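# About Lesside Toy Library

We lend toys! Lesside opened in August in the old chapel hall on Rullgate, and it now has 1,451 toys, games and puzzles on its shelves. 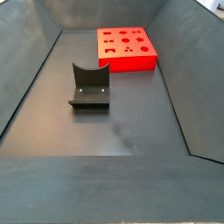
Matěj Malý told us his two girls had stopped asking for new things at the shops, as they already knew what they wanted to borrow next. We hear that sort of thing a lot, and it still makes our week.

Rosine Besson started it all with a few crates of puzzles in her hallway (her neighbours were very patient). Today 122 families belong, and plenty of them walk over from Dremport with a pushchair and a big bag.

## How borrowing works

Joining is free. You can take up to four toys home for 26 days, and if your child can't bear to part with one, just ring us and we'll renew it – unless another family is waiting. Missing pieces happen! Tell us when you bring the toy back and we'll have a rummage in the spares drawer.

## Come and play

Doors open at 9.30 in the morning, and there's a play mat, a kettle and a very good box of train track. Babies, grandparents and childminders are all welcome. Please leave scooters in the porch.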